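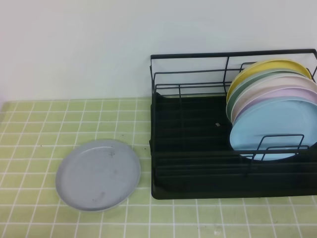
Kulap Phuthong reckons the whole subject comes down to one sentence, and keeps telling me I could have saved myself a book by printing it on a postcard: show the arm what you'd like done, show it again, and don't be sloppy. I've argued with that sentence for years. I still think it leaves out most of the hard bits, but I've never managed to prove it wrong, so it gets to open the chapter.

Chapter 5
Showing the Arm What You Mean

In the last chapter we wrote our movements out by hand. We told the arm where to go, at what speed, and what to do with its fingers once it got there. If you did the exercises, you'll remember how quickly that became tiresome (I certainly do, I had to write the answers). A plate that has shifted by the width of a thumb needs a new set of numbers. A plate lying at an odd angle needs another.

So now we do something much more natural. We take hold of the arm, or of a set of controls joined to it, and we do the job ourselves while the computer keeps notes. Later on, a program reads those notes and tries to work out what we would have done in a case it hasn't met before. People call this learning from demonstration, or imitation learning, and you'll meet both names in the reading list. I use them as if they meant the same thing, which will annoy some of your lecturers.

The running job for this chapter is putting a plate in a drying rack. I picked it when I was teaching the short course at Tirthorpe, mostly as there was a rack to hand, and I've grown very fond of it. It sounds like nothing at all! You've done it thousands of times with your mind on something else. But try to say out loud what your hand does between a plate lying flat on the worktop and the same plate standing on its edge between two wires, and you'll find yourself waving your arms about and saying "and then you sort of tip it".

That tipping is the interesting part. A flat plate on a flat surface gives you very little to get hold of. There's the raised rim and not much else. You have to choose a place on the rim, come down to it without knocking the tiles, close the fingers, lift, turn the plate upright, and find a slot. When there are already plates standing in the rack, the new one has to go in beside them without giving them a shove.

5.1 Two ways to lead an arm

The first way is to hold the arm and push it about. The motors are set slack, or nearly so, and you walk the fingers to the rim as if you were guiding a child's hand with a pencil. This is lovely for beginners. You feel the weight of the thing, you feel it when you touch the counter, and there's hardly anything to learn before you start. The trouble is that your own hands and sleeves are in the way of the cameras, and a program that learns from pictures with your elbow in them may be rather lost when the elbow has gone.

The second way is to work from a distance. You might have a small twin of the arm that you move and the big one copies, or a handset, or a stick with buttons. I learnt on the Dundar, a twin-arm set with a stiff wrist, and I was dreadful at it for the whole of one February. You lose the sense of touch, or most of it, and you have to make up for that with your eyes. In return the pictures come out clean, and you can sit down.

Paweena Prasertsri and I split the plate job between us when we wrote the first version of this course. She led by hand and I led by remote, and we swapped halfway. Her runs were quicker than mine either way round. Mine had a little wobble at the rim every time, and when we trained a program on them, it wobbled at the rim too. I've never been so embarrassed by a piece of software.

5.2 What the notes are made of

A demonstration is a list. At each tick of the clock the computer writes down where every joint is, how far open the fingers are, and what the cameras can see. One trip from worktop to rack on our set-up came to 448 ticks, so that's 448 rows in the file, each with its pictures hanging off it.

You'll nearly always want more than one view. A fixed camera standing back from the counter gives you the lie of the land — where the plate is, where the rack is, how much green tile there is between the two. It's the view you'd choose if someone asked you to explain the job. What it does badly is the last little bit of the approach, when the question is whether the fingers are over the rim or just past it.

For that we put a second, small camera at the wrist, looking out past the fingers. It goes wherever they go. Students are often let down the first time they open those files, and I was as well. A wrist view can be mostly plain grey, gone soft all over, with a bit of pale green ribbing down in one corner and the black tips of the fingers in the other. You can't tell much from it on your own. Set it next to the joint readings from the same tick and it begins to earn its keep, and the fingertips at least are sharp, so you always know where you're looking from.

Don't throw those rows away. I used to, in a fit of tidiness, and then wondered why my programs got muddled on the way between one place and the next. The dull stretches are part of the job too.
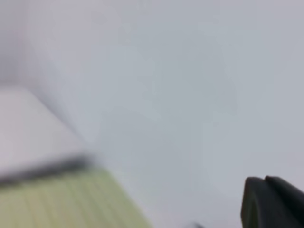
5.3 How many times is enough?

Start with 16 demonstrations. Move the plate a little before each one, turn the rack slightly for a few of them, and write down anything that went wrong in the margin of your log. If you fumble the rim and catch it again, keep that run and mark it. We'll want it in Chapter 6, where the program makes its own mistakes and has to be shown the way back.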